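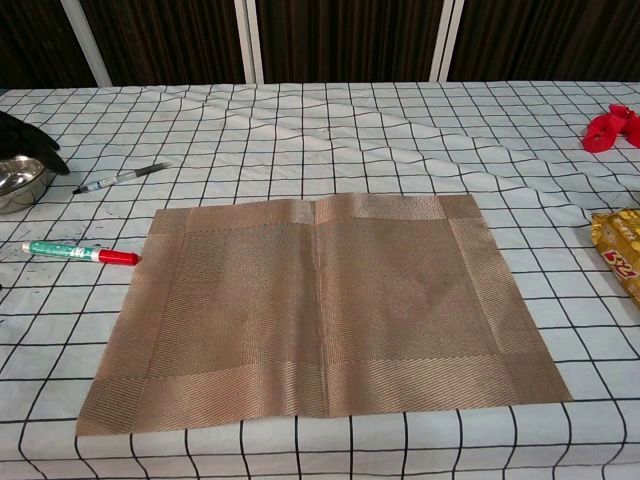 One reader wrote in after the last post that I should quit fooling with the software and fix the base, since no amount of tuning would help an arm that rocks on its own feet. I had already spent most of June on the software, so I didn't love reading it. I checked with a dial indicator the same night and the base plate was lifting at the back corner every time the shoulder joint stopped.

So that's what this post is. The arm is the four-joint one I started last winter with the Stuton servos. The job I want it to do is small: pick up a marker or a pen off a placemat on the table and set it down in a bowl. The placemat helps because I can teach the arm one area and ignore the rest of the table.

The old base was a piece of shelf board with rubber feet. I replaced it with a steel plate, 136 mm on a side, from the offcut bin at Gillard. Drilling it took most of an evening. I don't have a drill press at home and the shared one at the shop had a chuck problem, so I did it by hand with the Bremel and a lot of cutting oil. Two of the holes came out oval. I opened them up and used bigger washers.

The plate goes down with two clamps now. With the arm fully stretched out and stopping hard, the back corner no longer lifts enough for me to measure.

After that I went back to tuning. I had the shoulder running at 80 percent speed before and it overshot on every stop. On the new base it settles fine at 70, and I left it there. Going faster doesn't get me anything on a table this size.

The grid on the tablecloth is handy for a rough look at where a move ended up, but I don't measure from it. The cloth wrinkles, and the lines go with it. For real numbers I tape down a sheet of graph paper.

The controller is still the Yilma board. It has one habit I haven't solved. If I power the servos before the board finishes starting, the wrist joint loses its zero and I have to home everything again. I put a switch on the servo supply and I wait for the light. A relay would be better and I have one in a drawer.

The log file has 1522 moves in it since I put the new plate on. A good part of those are homing moves, so don't read too much into that.

Next is the gripper pads. Round barrels roll when the pads close unevenly, and the foam I glued on is already peeling on one side. I'm going to try a shallow V shape in soft rubber. If anyone has a glue that holds on printed plastic, leave it in the comments.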